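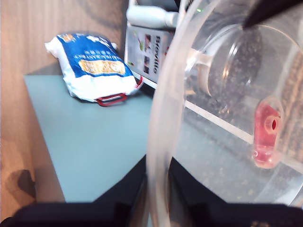
Moving a bag of rice into a clear plastic bin – wash the bin first?

The old rice is down to a dusty layer. Can I pour the new bag on top?
Mbali Mabaso

Don't. Old rice ends up at the bottom until the next administration. Tip it out, wash the bin, leave it open overnight, then fill. Wet corners grow things. I lost most of a 22 lb bag that way in May and still hear about it at dinner.
Sibusiso Mtshali

I just keep mine in the bag with a clip. Never died.
Reshma Rampersad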